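Keeping a Two-Arm Snack Table Running: Tips From the Workshop Side of the Kitchen

We run a table with two arms on it that puts lunch on trays. It was supposed to free up my afternoons. What it did was move my afternoons from making sandwiches to wiping down the thing that picks up sandwiches. If you look after a similar cell, whether it's a Fodoveck kit or something you bolted together yourselves, these are the habits that have kept ours out of the repair pile, more or less.

Clean the fingers first, and clean them often

Gripper fingers collect mayonnaise the way coat pockets collect receipts. Ours get a wipe with a damp cloth and a drop of dish soap before the first tray and again at 2 p.m. Power the arm down before you start. Skip the degreaser, however satisfying it smells. It ate the soft pads on our first set, and the replacement set spent all of February in the mail.

Dry the pads completely. A wet pad will hold a foil lid just long enough to get it over the edge of the table.

Turn the grip down, then turn it down again

Factory grip settings seem to be written by people who lift engine parts. Bread needs far less. Start at the lowest force the software allows, pick up a sandwich you don't intend to eat, and go up one notch at a time until it stops slipping. If the filling starts to leave through the side, you went a notch too far. Write the number on a piece of tape and stick it to the controller. You will not remember it. I have a drawer of notebooks that say so.

Keep separate settings for soft food, bottles and boxes. One setting for everything gets you flat bread and dropped soda.

Baskets are harder than trays

A flat tray is a friendly place to pick from. A woven basket has sloping sides and a rim that's never quite the same height twice, and fingertips love to catch in the weave. Teach the approach from straight above, stop short of the bottom, and run it at quarter speed until you've watched it come back out a few times without bringing the basket along.

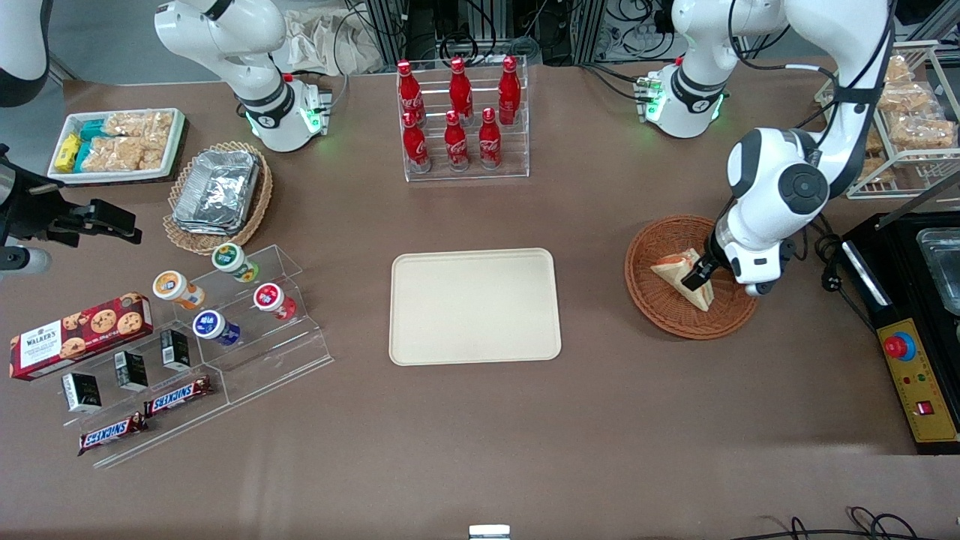
While you're at it, fix the basket to the table. A strip of non-slip shelf liner underneath does the job and costs next to nothing. I held out for a machined locating ring from Skurkari, and it's a beautiful object, and it now holds my pens.

Mark where everything lives

The arms are only as good as the person restocking. Put a small corner of tape under each rack, basket and display stand so they go back in the same spot after cleaning. Clear acrylic deserves two corners, because it wanders when you wipe it and you won't see that it has. Wash acrylic with soapy water and a soft cloth. Window spray clouds it, and some camera setups have enough trouble with shiny clear plastic already.

Foil lids and crinkly snack bags cause the same kind of grief under a bright ceiling light. If your camera keeps missing them, try turning the light before you spend an evening on the settings. I did those in the other order.

Cables: the real full-time job

Every fault we've had that sounded expensive was a cable. Move each arm slowly through its full reach and watch the cables the whole way. You want slack at the joints and none of it low enough to drag through the food. Use hook-and-loop straps instead of zip ties, which need cutting off every time you change your mind. Anything that runs across the tabletop or the floor should be taped down or covered, particularly on the side where people walk with their hands full.

Press the red button on purpose

If an appliance or an arm has an emergency stop, test it before each session. Press it, make sure everything it's meant to stop has stopped, reset it, carry on. It takes less time than finding out the other way.

Keep a log, even a dull one

Ours is a Sinthorpe school notebook on a string. It gets the cycle count, what was wiped, what was tightened, and who was blamed. At 2,317 cycles the left gripper began closing a little crooked. Looking back through the pages, I found I'd last checked its mounting screws at 956. They're now on the list every time the pads are changed, with a dab of removable threadlocker on each one.

Spares worth having in a drawer: one full set of finger pads, a handful of mounting screws, a spare gripper cable, and a hex key that you have hidden from everyone else in the building.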